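Ovness bench notebook - tidying chores, clear box

Dec 29, 2022 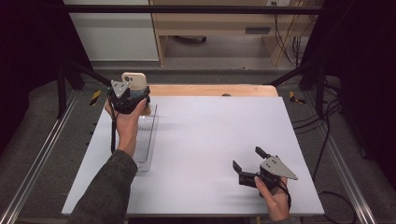
Where we are

White board down on the table again, clear box on the left, grippers one in each hand. Person doing the work for now, machine gets its go later. Total demos in the Kashindye folder now 3,481, of which 2,484 are box and tub jobs. Rest is cloths, cutlery, odds and ends.

The box is a pain. Clear walls on a white board - on the phone view you get a few grey lines and some glare. I can find it by hand, not sure the policy can. Cardboard tub was fine back in August, same moves, so I dont think it's the grip.

Can it do chores yet

Short answer, some. Picking up one solid thing and putting it in another solid thing, yes, most days. Folding, no. Anything see-through, no. Stacking tubs, sometimes, then it shoves the bottom one off the board and carries on as if all is well.

Astlow want to know if it could clear a packing bench by itself. Told them not yet. It could clear the easy half and leave the awkward half for whoever is on shift, which may still be worth something to them. Speed is the other thing, a person does the lot while it is still lining up.

Two hands also harder than I thought. Left holds, right fetches - natural for us, but the policy keeps letting go with the left too early.

To do

- 708 old clips still need relabelling, left/right swapped
- try a strip of coloured tape round the box rim, then without
- darker board? ask Erport if they have offcuts
- check right jaws close sqaure
- back up before the next run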